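Right, a thread about moving my mum's recipes out of her head and onto paper, because three of you asked and I've got a cup of tea and no plans.

12 replies 43 likes

So my mum, Yamuna Arumugam to the tax people and Amma to everyone on our road, has never written a recipe down in her life. She cooks by smell and by telling you you're doing it wrong.

In October I decided I'd get ten of them written up properly. Ten! I thought it'd take a fortnight. I am currently on number four.

3 replies 28 likes

First problem is amounts. I asked how much tamarind goes in the rasam and she said "enough". I asked how much is enough and she said "you've eaten it, haven't you?"

I ended up weighing the jar before and after she'd been in it, which she thought was the funniest thing she'd ever seen and rang my aunt to tell her about.

5 replies 61 likes

Second problem is that she changes it every time. Made the same fish curry with her twice and got two different curries, both lovely. One had fenugreek, one didn't. She says she's always put it in. I have the notes, Amma.

2 replies 37 likes

Also been trying to sort out where it all gets kept, as I've got notes on envelopes, notes on my phone, notes in the back of a diary. Want it all on one shelf with the cookbooks I do use.

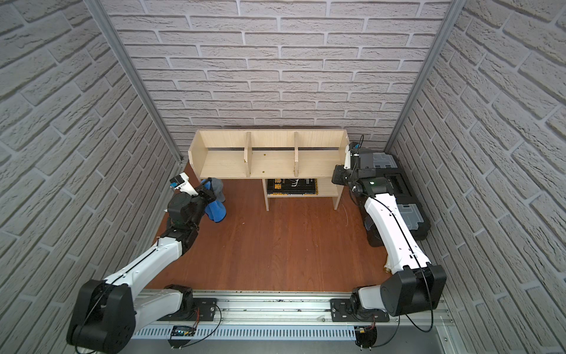
Pine-coloured shelf, books in the bottom, three compartments up top.

4 replies 19 likes

Anyway, back to the food. Kumaresan Nadar, who grew up two doors down from us and is now much better at cooking than me (annoying), told me to stop asking her questions and just film her hands. Best advice I've had all year.

She forgets the phone's there after a bit and starts chatting away to the onions. I've got 14 clips now and in one of them she gives away the whole secret to her sambar powder without noticing. She roasts the chillies last and on their own. I've been chucking everything in together since I was a student!

6 replies 74 likes

Then you sit down and type it up, and this is the slow bit. I play it, pause it, write "two of the small spoon", then go and find out which spoon is the small spoon. There's a drawer full of them. The small spoon is bigger than the medium spoon.
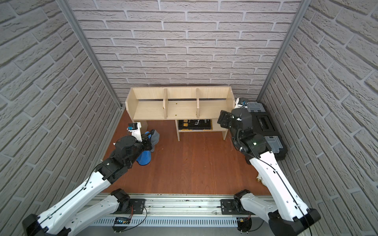

So I've started writing a spoon page at the front, with every spoon and what it holds in millilitres. My brother says it's the saddest thing I've ever made. He's also asked for a copy.

1 reply 33 likes

Lots of you asked about doing this with your own families, so: start with the dish you'd miss most. I started with the one I thought would be easiest (lemon rice) and wasted an afternoon on something I could already make.

Do one at a time, cook it yourself the same week, then let them taste it and be rude about it. The rude bit is where you learn the most. Mine was "fine, if you were ill".

7 replies 58 likes

And write down the stories too, even if they've got nothing to do with the cooking. Halfway through the coconut chutney I got a long one about a bus, a goat and my grandad's good shoes, and I'd never heard it before. It's going in on the facing page.

Next up is her lime pickle, which takes up to a month and which she says I'm not ready for. Will report back if I'm allowed near the jar.

9 replies 82 likes 4 shares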